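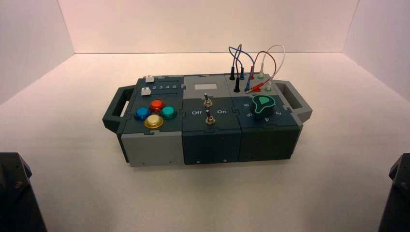
Gums bleed only when I floss between the back teeth

Posted by Ezekiel Park

I started flossing every night in August after going years without doing it much. The front teeth are fine now. The back ones on the upper left still bleed almost every time, mostly between the last two molars. It doesn't hurt and there's no swelling that I can see. I brush twice a day with a soft brush and use a Menura mint rinse before bed.

There is a filling in one of those two teeth from when I lived in Halliday. The floss catches on something there and comes out frayed. I switched to a waxed tape and it frays less but the bleeding is the same.

My dental plan doesn't start for another 27 days and the office in Clundergate quoted me $215 for a cleaning and exam without it. Can this wait, or should I pay now? And should I stop flossing that spot until I'm seen?

mollie_r

Don't stop flossing it. Bleeding gums are usually irritated by plaque sitting at the gum line, and if you skip the spot the plaque stays there. When people start flossing again the bleeding often settles in a week or two. Yours has gone on longer than that in one place, so I would want it looked at.

The fraying is the part I'd mention when you call. Floss that shreds in the same place can mean a rough or overhanging edge on a filling, a chipped tooth, a cavity, or tartar. You can't brush any of those away. A dentist can often smooth a filling edge in one visit, but sometimes it has to be replaced.

Until then, slide the floss down gently with a back and forth motion, curve it around one tooth, then the other, and pull it out sideways instead of snapping it back up through the contact. A small interdental brush may work better if there is room for one. Don't force it.

As for waiting, a few weeks is probably OK if nothing changes. Call sooner if you get swelling, pus, a bad taste that won't go away, a loose tooth, fever, or pain when you bite. Also tell them if you take blood thinners — that matters for bleeding in general.

Prukura

had the same thing, it was the filling. they polished it and charged me 50 bucks. ask if they'll do just an exam first, mine did

tdwh

Check whether your plan has a waiting period. Mine covered cleanings from the first day but fillings only after six months. It's in the benefits booklet, or you can call the number on the card.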